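**FOR IMMEDIATE RELEASE**

**Bautista, Saturday, December 21, 2019** -- Droltix, the maker of household textiles, announces today the opening of its Folding Table, a free service for everybody who has a full basket at home and not enough patience for it. The Folding Table is on the ground floor of the Droltix shop in Unska and is open six days a week, also during the holidays.

The idea came from our customers. In October we asked 431 of them which part of the laundry they like the least. Washing was not the answer, and ironing was also not the answer. The largest group chose folding, and most of these people told us that their clean clothes stay in the basket until they are worn again. We found this a pity, for a good shirt deserves a better place than the bottom of a basket.

At the table we work always in the same order. The basket stands at the side, and the clothes come on a flat white surface, where a dark garment is easy to see from every side. Then the cloth is pulled out from its corners, so that sleeves and hems do not hide under it. Only after this the folding starts.
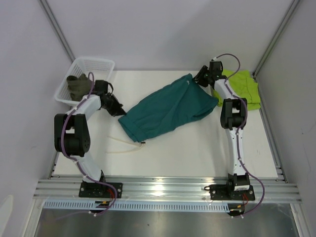 ## What visitors can bring

Shirts, T-shirts, towels, pillowcases and children's clothes are welcome. Each visitor may bring up to 9 pieces at one time. The clothes should be clean and fully dry. We ask you kindly not to bring silk, wool coats or fitted sheets -- for fitted sheets we are preparing a separate afternoon in the new year.

Together with the service we present the Mistus folding guide, a printed booklet of 80 pages. It explains how to prepare a piece of clothing before the first fold, which is the moment where most of the creases are made. The advice of the booklet is simple:

- Lift the cloth by a corner and let it hang for a moment. The weight of the fabric helps to open the layers.
- Look for the label, it tells you quickly which side is which.
- Lay the cloth down slowly, beginning with the lowest edge.
- Smooth it from the middle to the outside with a flat hand.

The Mistus guide is free for visitors of the Folding Table until the first printing is finished. After that it will be sold in the shop at the normal price of our small booklets.
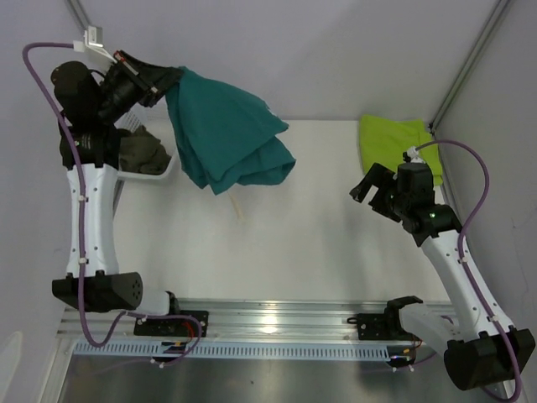
*Teal cloth held up by one corner over the white folding table.*

## Opening hours and place

The Folding Table is open from Monday to Saturday, 10 a.m. to 6 p.m. No appointment is necessary. On Saturdays there can be a short wait, and 2 benches are placed near the entrance for this purpose.

## About Droltix

Droltix makes towels, bed linen and everyday cotton clothes. The office of the company is in Bautista and its shop is in Unska.

Press questions are answered by the Droltix press office in Bautista, on working days before noon. Printed copies of the Mistus guide can be sent to editors on request.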